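Milside Community Boards > Food and Gatherings
Thread: Block picnic potato salad, mustard or mayo?

pepperjar
Posted 23/04/2022
OK neighbors, I'm already excited about the August picnic on Loureiro Street and I want to lock in the salads early! Last year the mustard one went first, so I'm making a double batch. Red potatoes, skins on, lots of dill, dressed while they're still warm so they drink it up.

Forks and spoons are what I have on the table so far: 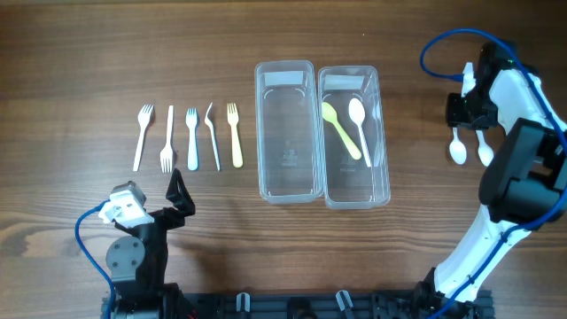
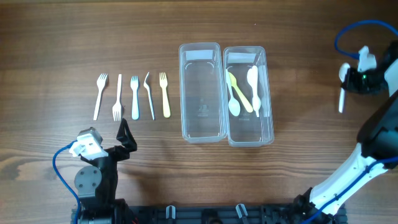
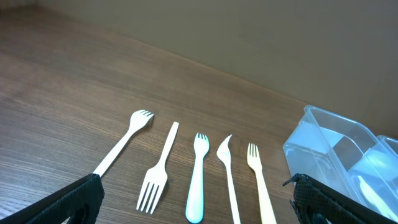 Re: Block picnic potato salad, mustard or mayo?

dot_on_kutside
Mustard, YES. But please peel them this time. The skins come off in little curls and I end up chewing paper.

pepperjar
Never! The skins are the best part, and they hold the chunks together when you stir. I'll cut them smaller if that helps.

Simão Vilela
I'll be the grump and vote mayo. My aunt's has chopped egg, green olives and a bit of the olive brine, and you chill it overnight. Warm potatoes and dill is a nice lunch, but it's a different dish.

grillsmoke14
Simão, olive brine?? I'm trying that this weekend. How much for a big bowl?

Simão Vilela
2 tablespoons, then taste. Go easy on the salt until after it's chilled.

dot_on_kutside
Not sure about mayo sitting out in August, though. Last year the bowls were in full sun by lunchtime.

Simão Vilela
So we put it on ice. I have a deep roasting pan, the salad bowl sits right down in it — works great.

pepperjar
Fine, two salads! I love this. Dot, would you do your cucumber one too? The one with the sesame seeds — I still think about it.

dot_on_kutside
Sure, if somebody else slices. And the light blue fork is mine, I call it now.

grillsmoke14
Tried the brine last night. Simão is right and I'm switching sides, sorry pepperjar. I used 3 eggs and would go up to four.

pepperjar
Traitor :) I'm still making mine with the skins on.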